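Keeping Dry Goods in Order on Open Shelves

Open shelving works well for breakfast foods, snacks and tea, as long as everything has a set place. Two boards are enough for most households. Put the stand-up bags and anything tall on the top board and keep the boxes on the lower one.

Start by taking everything down. Wipe the boards with a damp cloth and let them dry fully before anything goes back. Check dates as you go. Granola that has been open for over 2 months has usually lost its crunch, but it can be spread on a tray and warmed in a low oven for 13 minutes.

Stand granola bags upright with the front panel facing out. If the bag has a window, you can see how much is left without picking it up. A half-empty bag will slump, so fold the top down to the level of the food and clip it. Place it between two full ones.

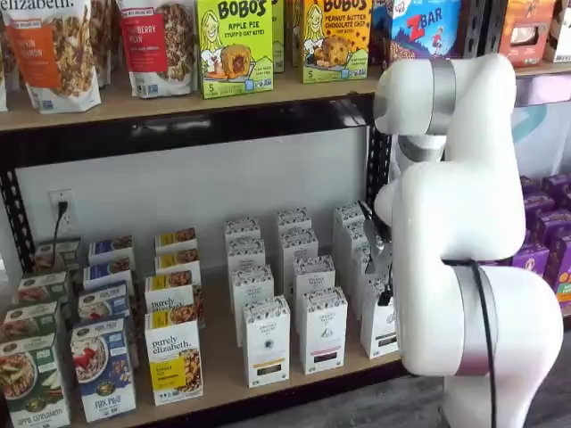

Boxes should go in rows, front to back, one kind per row. Put new boxes in at the rear and take from the front. Tea is the one people get wrong most often, because the boxes are light and get pushed back until a row is three flavors deep. Turn the printed side forward and leave a finger's width between rows so you can lift a box out without dragging its neighbor.

If there is an outlet behind the shelf, keep the plug clear. Run the cord down the back panel and hold it with a cord clip. Don't stack boxes against it.

Leave 20 centimeters between boards if you store mostly boxes, more for bags. Measure your tallest bag before you drill. We use Fortin shelf pins in the test pantry at Kunudham and they have held up fine. On plain wood boards, a thin coat of clear wax makes crumbs easier to sweep off. Renew it in December or whenever water stops beading.

Oat bites and bars can stay in their own box. Cut the lid flap off once it has been opened and the box becomes its own tray.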